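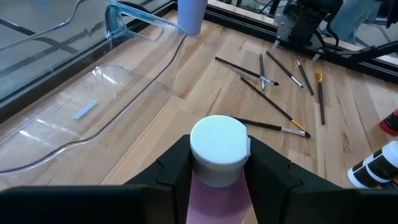
梅雨に入る前の木部の手入れ

Enska通信 2021年5月29日号
文・タンデカ・オーストハイゼン

6月は木の床や天板についての問い合わせが一年でいちばん多い月です。内容はだいたい決まっていて、床がべたつく、引き出しが動かない、輪じみが取れない、の順に並びます。どれも雨が続いてからだと作業がしにくく、オイルも乾きません。晴れた日がまだ続いているうちに、一部屋だけでも済ませておくことをおすすめします。

最初に確かめるのは仕上げの種類です。目立たない場所に水を一滴落とし、しばらく置いてください。水が玉のまま残ればウレタンなどの塗膜仕上げ、じわりと色が濃くなればオイル仕上げか、塗膜が切れている状態です。中古の住宅や家具では、同じ部屋でも床と家具で仕上げが違うことがよくあります。昨年Watelの集合住宅で伺ったお宅は、廊下がウレタン、居間がオイルでした。前の住人が居間だけ張り替えていたそうです。

床は、まず乾いたモップで木目に沿ってほこりを取ります。水拭きは固く絞った布で行い、拭いたところからすぐ乾拭きします。板の継ぎ目に水を残すと、端から反りや黒ずみが出ます。スチームモップは塗膜仕上げの床でも使わないでください。取扱説明書に「木床可」と書かれた機種でも、継ぎ目の傷んだ床では白く濁った例を何度か見ています。

洗剤を使う場合は、中性のものをバケツの水に数滴で足ります。泡が立つほど入れると拭き取りきれず、それがべたつきの原因になります。
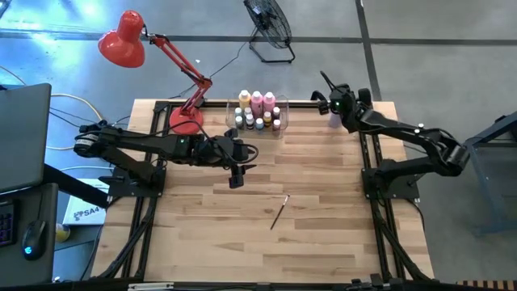 天板のオイルの塗り直し

集成材の天板は、短い材を接ぎ合わせてあるため板ごとに色も吸い込みも違います。塗った直後はまだらに見えますが、一晩置くとかなり落ち着きます。濃く見えない板だけ何度も塗り足すのはやめてください。余ったオイルが表面で固まり、あとから紙やすりで落とすことになります。

手順は次のとおりです。
天板を固く絞った布で拭き、半日乾かします。
180番の紙やすりを当て木に巻き、木目に沿って軽く研ぎます。輪じみのところだけ強く研ぐとそこがくぼむので、まわりまで広めに研いでください。
粉を掃除機で吸い、乾いた布で拭きます。
オイルを布に取り、薄く伸ばします。二人用の食卓なら20mlで足ります。
20分置いて、別の布で余りをすべて拭き取ります。手のひらでなでてオイルがつくようなら、まだ拭き足りません。
翌日まで物を置かず、必要ならもう一度塗ります。

オイルはFlasbyの店頭に小分けの瓶を置いてあります。亜麻仁油ベースの「Nkosi」が700円で、無色と薄茶の二色です。迷ったら無色にしてください。薄茶は古い天板の色合わせ用で、明るい色の木に塗ると思ったより赤みが出ます。

オイルを含んだ布は、丸めて捨てると自然に発熱して火が出ることがあります。使い終わったらすぐ水に浸し、濡れたまま袋に入れて口を閉じ、自治体の決まりに従って出してください。毎年書いていますが、今年も書いておきます。

つやのある塗膜仕上げの天板にはオイルを塗りません。染み込まずに表面に残り、ほこりを集めるだけです。ふだんは乾拭き、汚れたら薄めた中性洗剤で拭き、最後に水拭きと乾拭きをします。
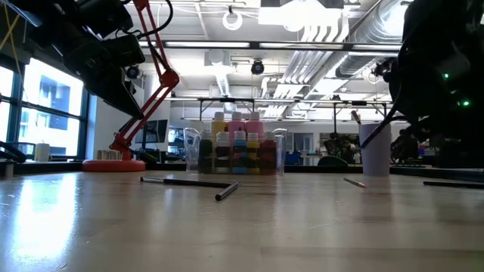 細かい擦り傷は家具用のワックスでいくらか目立たなくなりますが、爪が引っかかる深さの傷は塗膜そのものを直すしかなく、家庭ではおすすめしません。熱い鍋を置いてできた白い跡も同じで、アイロンを当てる方法がよく紹介されていますが、塗膜が浮いてしまって持ち込まれた天板が昨年は続きました。写真を送っていただければ、直せそうかどうかのお返事はします。

引き出しの動きが悪いときは、削る前にろうそくを試してください。側板の下の縁と、受ける側の桟にろうを擦りつけ、何度か出し入れします。梅雨の間だけ渋くなる引き出しを削ると、冬に隙間があきます。

除湿機は家具に風が直接当たらない場所に置きます。片面だけ乾いた天板は反りますし、壁ぎわの棚は壁から5センチ離すだけでも裏のかびがずいぶん減ります。

6月の持ち込み相談は土曜の午前、Flasbyの奥の作業台で受け付けます。椅子や小机はそのままお持ちください。天板だけ外せるものは、ねじを袋に入れて一緒にお願いします。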